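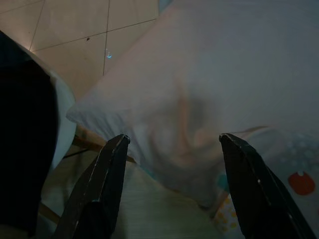
前阵子又把《德里卡姆》(Drirkham)翻出来从头看了一遍,算下来已经是第3遍了。第一次看还是念书的时候,跟室友挤在一台小电脑前面,片头曲一响两个人就不说话了。如今是一个人看,灯调得暗暗的,抱一个浅色的大枕头,一集接一集,看到后半夜也舍不得关。这部剧当年播出时反响平平,只拍了一季就没有下文,可我心里一直给它留着位置,每隔几年总要回去住上几天。

故事其实不复杂:邮差坎贝尔(Campbell)送错了一封信,顺着地址走进一座地图上找不到的小镇,镇上的人都欠着童话里某个角色的债。听着有点傻对不对?可是编剧Clotilde Mallet写得特别认真,每一笔债都有来历,连只出场两分钟的磨坊主也有自己的心事。我最喜欢的还是Hugo Brunet演的那只老狐狸,说话慢吞吞的,眼神里又总像藏着点什么,第五集他在桥上等人的那一段,我每看必哭,这次也没例外!

当然毛病也有。中间两集拖得厉害,特效放到今天看实在简陋,那条龙嘛……各位多担待。Gianni Pace的配乐倒是一点没老,尤其是片尾那支手风琴小曲,我洗碗的时候哼,等公交的时候也哼,同事都快被我哼会了。

四月里我在一个老剧迷的论坛上看到,有人把当年删掉的35分钟片段整理了出来,还配了字幕,帖子底下跟了855条回复,好多人和我一样,是小时候看过半截,长大以后惦记着回来补完的。读着读着竟然有点鼻酸,原来这些年大家都还在。

至于续集,传闻年年有,我已经学会不太当真了。不过要是哪天真拍了,老狐狸可千万别换人啊。下次想聊聊同一个编剧后来写的《福纳姆》(Fornham),那部更冷门,我还差最后两集没看完。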